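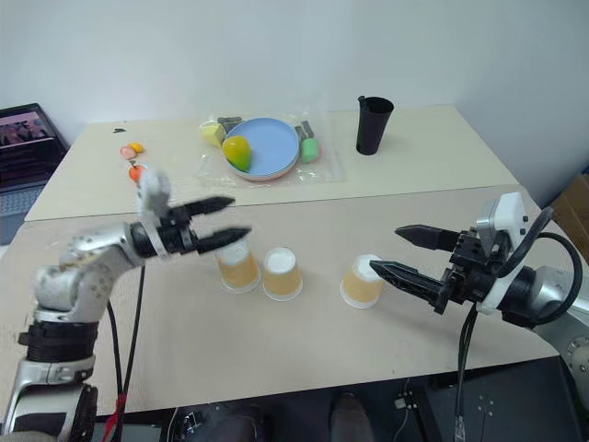
Two arms at the practice table, with three paper cups between them.

Dec 8, 2024

Readers of this blog have asked, with some regularity, whether a machine can yet be trusted with the ordinary work of a kitchen or a packing room. I have put off a full reply for most of the year. The subject attracts strong claims, and I wished to have spent enough hours beside a working table before adding my own.

My position is a modest one. Machines can now perform a number of small chores under fair conditions. They cannot yet be handed a household, or even one untidy counter, and left to get on with it.

The paper cup is a useful place to begin. Three of them, turned upside down, present a task that a child of four would regard as play. Two stand almost touching and the third stands well apart. For a person, the difference is of no consequence. For a two-finger gripper, the narrow gap between the first pair is the whole problem. A finger must go down beside one cup without pushing its neighbor, and the grip must be firm enough to lift but gentle enough to spare the wall of the cup. The cup that stands alone is a far easier piece of work.

I kept a record of such attempts from March onward at Zerkisach, the shared workshop where I have a desk. The tasks were stacking, sorting and clearing. By the end of November the record held 2263 attempts, of which 143 ended with a cup on the floor. I do not offer those numbers as a scientific result. The tasks changed over the months, and I was not always strict about what counted as a fresh attempt. They do give a fair sense of the labor involved in teaching a pair of arms something that most of us do while talking on the telephone.

Lærke Steinarsdóttir, who managed the laundry of a large hotel before she took up consulting, read a draft of this post and objected to my choice of chores. In her view, the stacking of cups tells an employer very little. Her former staff handled sheets, aprons and napkins, and what they were paid for was judgment: whether a stain would come out, whether a hem would last another month, whether the cart by the elevator was meant to be there. She would accept a machine that folded napkins slowly all night. She would not accept one that had to be watched while it did so.

I think her objection is sound, and it applies equally to the home. Consider what lies at the back of the same table. There is a plate on a wrinkled piece of clear plastic, with a toy mango on it, some smaller toy fruits off to one side, and a tall black cup. A person asked to tidy up would understand at once that the plastic is a separate matter from the plate, and would probably ask whether it was to be kept. Clear, creased material is difficult for a camera to read and difficult for hard fingers to pick up. A real kitchen has a great deal of it - bread bags, produce bags, the film from a tray of chicken.

The shop floor is a kinder setting, and I expect progress to be seen there first. Gustell, a small packing firm whose manager was good enough to show me around, has had one arm placing jars into cartons for 22 weeks. The jars are all of one size and arrive at one height. The arm stops for a person up to 6 times in a shift, most often over a crooked carton flap. The manager considers this acceptable. I doubt that any family would feel the same about a machine that stopped six times while setting the table.

Cost must also be mentioned. Much of the public discussion compares the price of a machine with the wages of a worker. It seldom includes the person who resets the table, replaces the crushed cups and tends to the cables. In my own record, the resetting took longer than the attempts. A household would have to supply that person from among its own members, and I suspect that most would sooner wash the cups themselves.

I remain hopeful about narrow jobs. Loading a rack of identical cups seems to me close at hand, as does moving goods from one bin to another. Clearing a table after a family supper seems a good deal further away, and I would ask anyone who promises otherwise to let the family choose the supper.

A second post will deal with cloth, at Lærke's insistence. I have ordered a stack of plain cotton napkins for the purpose, and I would be glad to hear from readers with experience of folding in quantity.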